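# Changing a folding shift over to a two-arm station

Updated 15/11/2020

At Cakgate we fold plain dark garments for Bratu orders, and since September part of that work has gone to a pair of robot arms. These steps are for the person who used to fold at that table and now runs it.

1. Clear the tabletop and wipe it down.
2. Lay one garment in the middle, spread out. Wrinkles are fine.
3. Step back past the floor tape and start the cycle from the Skidimeo panel.
4. Watch the grip on the two upper corners. If one corner slips, stop and lay the piece again.
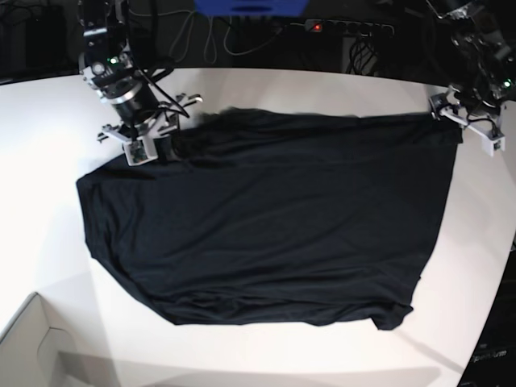
Rhea Catacutan wrote under the first version of this page that step 4 is the tiring one. Her hands are better than they were, but watching for a full shift wore her out more than folding did, and she asked for shorter turns.

We changed the rota after that. One person now stays at the station for 50 minutes, then swaps with someone on packing. Everyone on the shift learns both jobs, and the pay grade is the same for each.

## Checking the grip

Look along the top edge of the cloth between the grippers. It should be close to straight before the fold starts – a deep sag means the piece goes back to step 2.

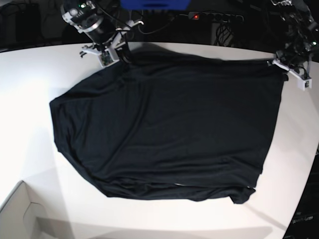 *Top edge pulled nearly straight, both upper corners held.*

Write each stop on the sheet with the time and the garment type. After three stops in a row, call the shift lead and fold by hand until the station is checked. Hand-folded pieces go in the same Clevard crates.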